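Cómo guardar cables y cordones finos sin que se enreden
Comunidad Clirley > Casa y orden > Pregunta resuelta
256 visitas

Pregunta
¡Hola a todos! Estoy poniendo orden en la mesa de trabajo y me he propuesto que no quede ni un cable suelto. Tengo de todo: cordón blanco fino, cables de red, alargadores, cargadores viejos. Los meto enrollados en el cajón y a la semana son un nido. ¿Cómo los enrolláis? ¿Sirve el mismo método para un cordón de nada que para un cable de red? No quiero gastarme mucho, en Pellum he visto unas cajas con separadores pero no sé si valen la pena.

Respuesta 1 (marcada como la mejor)
¡Me encanta esta pregunta! Llevo años con esto y te aseguro que engancha – cuando abres el cajón y sale un cable solo, limpio, sin arrastrar a los otros cuatro, es una alegría tonta pero enorme.

Para lo fino yo uso la mano como carrete. Dejas una punta libre, vas dando vueltas alrededor de los dedos sin apretar, y al final pasas la otra punta por el medio y haces una lazada. Si aprietas, luego no hay quien saque los dedos (me ha pasado muchas veces). Con cables de red prefiero extenderlos antes en la mesa, quitarles las vueltas raras y después hacer aros anchos, del tamaño de un plato de postre.
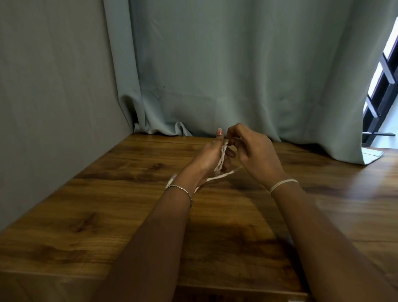
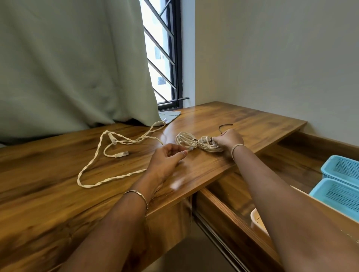
Primero, cordón blanco enrollado en los dedos; después, el cable con los conectores RJ45, sobre la mesa.

El truco bueno para los largos es alternar el sentido: una vuelta normal y la siguiente por debajo, girando la muñeca. Al principio te haces un lío tremendo, pero a los 5 cables ya sale sin pensar y el cable se desenrolla recto. ¡Pruébalo, de verdad! Y cuidado con la pestaña de los conectores, que se parte con mirarla. Yo los dejo siempre hacia el interior del aro.

Para cerrar, velcro. Compré un rollo Walczak, lo corto en tiras de 40 cm para los alargadores gordos y más cortas para el resto, y todavía me queda. Las gomas del pelo también van bien para lo fino, aunque con el tiempo se resecan.

Kieran Quinlan

Respuesta 2
bolsitas con cierre, una por cable, y escribes encima lo que es. no hay más misterio

Respuesta 3
Las cajas de Pellum las tengo y están bien si los cables son cortos. Para uno de red largo los huecos se quedan pequeños y acabas doblándolo, mala idea. Yo al final pasé a una caja Nelevov sin separadores y los pongo de pie, como discos. Lo de alternar el sentido lo apoyo totalmente, lo aprendí montando sonido en fiestas del pueblo y ya no sé hacerlo de otra forma.

¿Te ha resultado útil esta página? Sí (294) No (5)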